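Speaker notes: Six weeks with the Tindano kit
Small-automation meetup, January 2026. Slot is 19 minutes plus questions. Keep water within reach.
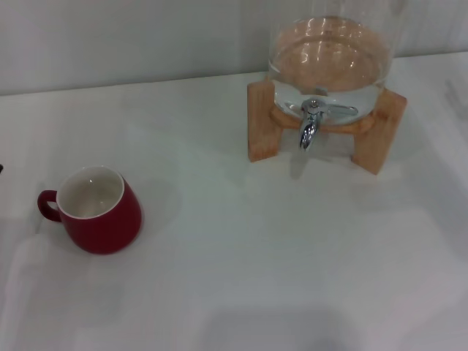
Slide 1. Mug on the left, dispenser on the right, bare table between them.

Leave slide 1 up while people sit down. Start talking once the side door is shut.

OPENING

Hi everybody. I want to talk about pouring a glass of water, or a mug of water in this case, and about a kit that I've been using since before the holidays and have become very fond of. It's the Tindano, made by Tremska. I bought mine at full price. Tremska didn't ask me to come and they haven't seen these slides.

Quick show of hands: who has tried to get an arm to work a tap? Keep them up if it went well the first day. (Wait. Let them laugh.)

Look at the slide for a second. Red mug, big glass jar on a wooden stand, chrome spigot with a lever. Your kid can do this one. What I love about it is how much is packed in there. The mug has to end up under the spout. The lever has to move, and then it has to move back, and that second part matters a lot more to your floor than the first part does!

WHAT YOU GET

Go fast, they can read the handout.

- One arm, tabletop size, clamp base
- Two sets of fingertips, the soft ones and the ridged ones
- Head camera on a short mast
- Controller box, power supply, all the cables (and they are long enough, thank you Tremska)
- The Vadthorpe software, one seat, no yearly fee for the first seat

The parts list in the manual says 400 pieces if you count every screw and washer. Don't let that scare anyone. Most of it comes as finished modules and I had the arm moving on the first evening. The mast was the slow part. The bracket goes on upside down very easily and the drawing in the manual doesn't help you one bit. Mention the little notch, it faces the wall.

WHY THIS TASK

I could have shown block stacking. The kit comes with a block stacking demo and it runs beautifully right out of the box. But I wanted to find out what it does with stuff from a kitchen, and this setup is mean in all the right ways.

Point at the jar. Clear glass, clear water, a light wood stand that shows through the water as a kind of orange. Bright streaks from the lights all over it. Then a chrome spigot, basically a mirror with a handle on it. Depth cameras hate every one of those things. The mug is kinder. It's red, it's on white, and any vision system from the last ten years will find it.

Then point at the gap. The mug starts well away from the spout, closer to the front of the table, with its handle pointing left. So the arm has to pick it up or slide it, and I'd like the handle to stay out of the way.

HOW TEACHING WORKS

This is the part I get excited about, so watch the clock.

You teach the Tindano by moving it. You hold the wrist, squeeze the pad, and walk the arm through the job. Vadthorpe records that along with the camera view. After a few passes you tell it which things matter. I tapped the mug, I tapped the spigot, and it asked me (in plain words, in a little box on the screen) whether the mug would always be in the same spot. I said no. It asked for more passes with the mug moved. That was it! I've used systems where that one conversation takes a weekend and a spreadsheet.

The recordings are plain files and you can open them in anything. If you stop using Vadthorpe tomorrow you still have your data, and I'd like to see a lot more of that.

Pause here for a drink.

HOW IT DID

Be straight with them on this part.

Finding the mug: great. Morning, evening, blinds open, blinds shut, didn't matter.

Sliding the mug: great with the ridged tips, so-so with the soft ones. The mug is wide at the bottom and narrows toward the rim, and the soft tips tended to ride up the side. Grip lower. I spent a whole evening blaming the software for that and it was my own teaching passes.

Finding the spigot: this is where it got interesting. With the factory settings it saw the lever in a slightly different place each time, and it would reach in and close on air. There's a setting called "fixed landmark" two menus down. You show it the part once, by touch, and after that it works out the position from the stand and ignores the shiny stuff. Night and day. The wood is dull and has nice square legs, so it's easy to lock onto. I would put that setting on the front page if it were up to me.

Working the lever: good, once I slowed it down to the lowest speed. At normal speed it bumped the lever hard enough to make me nervous about the glass.

Stopping: okay. It stops on time and it doesn't look at the water level. You set how long the tap stays open. If the jar is low the flow is slower and you get less water in the mug. The kit has a hook for adding a small scale under the mug and I'm going to try that next. If anyone here has done it, please come find me.

THE COMPARISON SLIDE

Somebody will ask about the Yazzie arm, so get there before they do.

I had a Yazzie on loan in August and did a similar job with it. It's stronger, it's quieter, and the gripper is nicer, no question. For lifting anything heavy I'd pick it. Teaching it was more work for me because you write the steps out yourself, and I'm not fast at that. If you enjoy writing code you may prefer it. I'm a hands-on learner and the Tindano suits me better. Both companies answer email, which you can't say about everybody.

THINGS I'D CHANGE

- The bracket drawing, see above
- The squeeze pad is on the right side of the wrist only. Left-handed people end up twisted around.
- Error codes. I got error 3016 over and over and the manual says "check connection." Which connection? It was the camera plug at the mast end. Push until it clicks.
- The fan runs all the time, even when the arm is parked
- I'd like a waterproof cover for the controller box, or at least a longer lead so that it can live under the table. Mine sits on a shelf now, well clear of the jar.

SAFETY BIT (don't skip)

Water and mains power on one bench. Use a protected outlet. Put the box higher than the table. Stay within reach of the stop button for the first runs, and use an old mug you don't care about. Start with a nearly empty jar too, so that if the lever sticks open you've got a puddle to deal with and no worse.

WHO IT'S FOR

Hobby people who have done one robot project already. Schools, I think so, with an adult who is willing to read the manual twice. Small labs that want lots of demonstrations of everyday jobs without hiring somebody to write software. I wouldn't get it for a café counter. It's too slow, and the timed pour would drive you up the wall.

CLOSE

Go back to slide 1.

I've looked at this table every night for six weeks and I still think it's a great little problem. Next up for me is turning the mug so that the handle faces the person who's going to drink from it. Then a second mug. Then, if I'm feeling brave, ice.

Settings file and all my teaching passes are on the meetup page, free to use. Questions! (Repeat each one into the mic, the back row couldn't hear last time.)

If asked about price: say it's on the Tremska site and it has changed since I bought mine.
If asked about left-hand mounting: yes, it works, flip the base plate and run setup again.

We use cookies to remember your settings and to see which talks get read. By continuing to browse you agree to our cookie policy. Accept / Manage choices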